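Jarkine Two-Arm Recording Bench
Sold and supported by Gratley, Ukport

If you've ever tried to teach a robot a kitchen job by writing out every move, you'll know why so many of our customers would sooner show it. The Jarkine bench is built for showing. An operator guides both arms through a task from start to finish, and the bench saves the arm positions, the gripper openings and the head camera view together as a single example, ready for training.

We've made the everyday parts as friendly as we could. A foot pedal starts and stops each take, a second tap throws away a bad one (there will be bad ones, and that's fine!), and the drive holds 300 hours before you need to clear it. Nassoro Mutiso, who looks after our demo room, likes new operators to spend a morning on weighing and pouring before they try anything fancier - small portions show up sloppy habits very quickly.

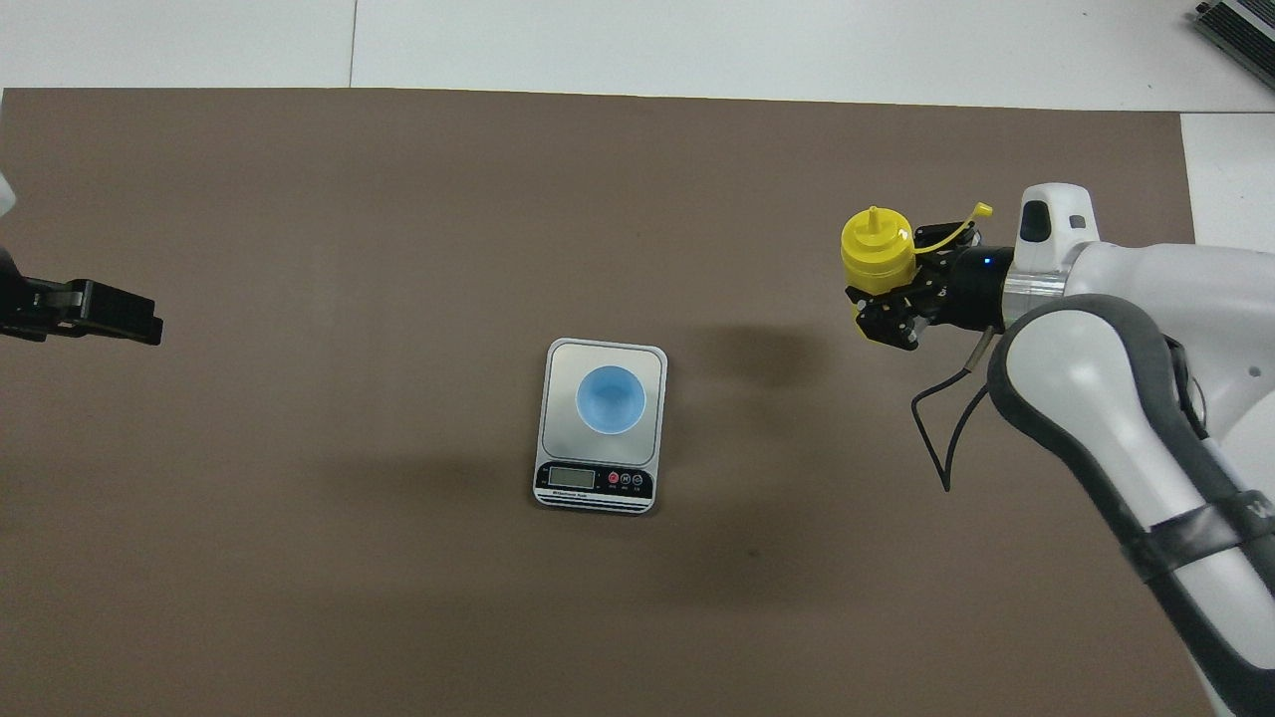
Please do vary the starting positions between takes. A learner that has only ever met the cup in one spot tends to reach for that spot forever after, and it's much kinder to find this out early.

Included: 2 arms, head camera, pedal, work mat, Shirima labeling software
Setup visit: available on request
Part number: 1513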